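**Ticket: wrist view and overhead view out of step in sim demos**
Project: Brultilel
Status: open, fix under test
Batch: Whitcombe kitchen counter, 289 episodes

Reported Sunday at the end of the run. The training loader rejects episodes where the two camera streams differ in length. It threw out 100 of them, all from the Plestoscombe render node. Episodes from the Fistton node load fine.

1. Opened the gripper-side stream by itself. Rendering looks normal -- fingers, red cube and clear box all draw correctly, with no missing textures. 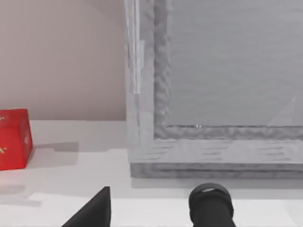

*Gripper view, red cube at left, clear box at right.*

2. Compared timestamps. The gripper stream starts 2 frames before the counter stream in every rejected episode. The gap doesn't grow, so it isn't a dropped-frame problem.

3. Checked the counter view for a stale object layout, as we had in June. Bottles, kettle and red box are all there, and the arms are out of view.
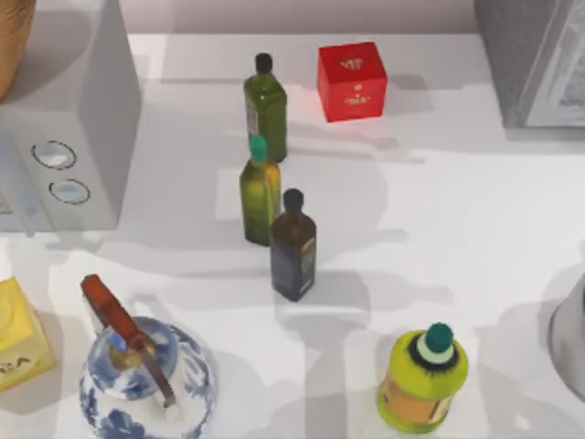 4. Changed the recorder on Plestoscombe to wait for both cameras before writing. Restarted the node and queued a short test set.

5. Still to do: trim the extra frames from the rejected episodes and run them through the loader again. Please don't delete the originals -- the joint logs are stored with them.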